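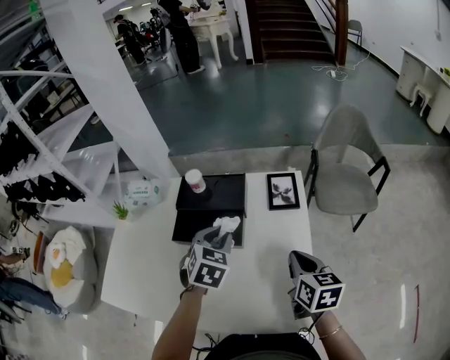 # Oron hand-held grippers, sold as a pair

The Oron is our hand-held gripper for recording two-handed work, and it has been the busiest thing on the Holero bench for a good while now. You wear one on each hand and forearm, you get on with an ordinary job at an ordinary table, and the recordings go off to teach the robot arms how the job is done. Pulling a tissue from its box is a lovely first task, by the way. It's light, it's soft, and it soon shows you whether the jaws are meeting properly at the tips!

Each pair comes left and right, with a marker cube for each hand, two cables, a spare set of jaw pads, the small hex key and a soft brush. The grippers are put together in our workshop in Abu Hammour and tested as a pair before they're boxed up, so do please keep the two halves together. If you own several pairs, a dab of paint inside each handle saves a lot of head-scratching later on.

## Setting up a new pair

Give yourself an unhurried half hour the first time. After that it becomes quite quick, and most people have a pair ready while the computer is still waking up.

1. Put the grippers on before you plug anything in. The forearm rest should sit snugly without pinching, and you should be able to turn your wrist without the handle shifting. Sleeves are fine as long as they're not bunched up underneath.
2. Open and close each jaw slowly a few times. The movement ought to feel the same all the way through. A gritty patch near the end usually means a bit of packing foam has crept into the slide, and the soft brush will have it out.
3. Fit the marker cubes with the printed arrow on the base pointing towards the jaws. Left and right cubes carry different patterns and they are not interchangeable – the software will happily accept them the wrong way round and give you a recording with its hands crossed.
4. Plug in the cables and leave 40 cm of slack between the gripper and the first clip. Let the cable hang down past your arm. If it's pulled tight along the top it will tug at the handle each time you reach across the table.
5. Run the zeroing routine with both jaws fully closed, then fully open, then closed again.
6. Pick something up. We like a tissue, then a paper cup, then something with a bit of weight to it.

Your own table will do nicely. You don't need a special mat or a bare room, and a plant pot or a picture at the back does no harm so long as the head camera has a clear view of both cubes while you work. Strong light falling straight on a cube is the thing to watch for, especially if you record near a window and the sun comes round in the afternoon.

## Looking after the jaws

Wipe the jaw pads at the end of every session with a damp cloth and let them dry in the open position. Please don't use spirit or kitchen cleaner on them, however tempting it is after a day with sticky things. It makes the pads shiny, and a shiny pad slips.

Check the pads properly after every 2,000 grasps (the counter is on the second page of the settings screen). Close the jaws on a strip of plain paper and pull gently. You should feel the same drag at the tip as you do further back. If the tip lets go first, the pads are ready to be changed.

Changing pads:

- Unplug the gripper and open the jaws fully.
- Slide the old pad forwards off its rail. It will be stiff. Warm it in your hand for a minute if it won't budge.
- Brush out the rail.
- Push the new pad on until it clicks, then do the other side. Always change both pads on a hand together.
- Zero that hand again before you record.

## Looking after the cubes

A cube that has taken a knock may look perfectly all right and still be sitting a touch crooked. Hold it against the flat of the base and look for a gap. If there's daylight under one edge, loosen the screw, reseat the cube and tighten it until it just stops. Scuffed patterns can't be touched up with a pen, we're sorry to say. We've seen it tried, very neatly too, and the tracking still wandered. Replacement faces are inexpensive and come as a full set of six.

## When something isn't right

**One hand drifts in the recording.** Reseat the cube first, then look at your lighting.

**The jaw position jumps about.** Nearly always the cable. Swap left and right cables over, and if the fault moves to the other hand you've found it.

**The jaw won't close fully.** Check that both pads have clicked home. If they have, send the gripper to us and leave the housing shut, as the spring inside is under tension and is a real nuisance to get back in.

## Spares and repairs

Pads, cubes, cube faces, cables and forearm rests can all be ordered singly from the Jidwood spares counter, and they fit every pair we have sold. For repairs, send both grippers with their cubes on, and pop in a note telling us what you were doing when the trouble began. The workshop is closed for stocktaking during the first week of October, so anything arriving then will be looked at the week after.

Page last revised 2 April 2021.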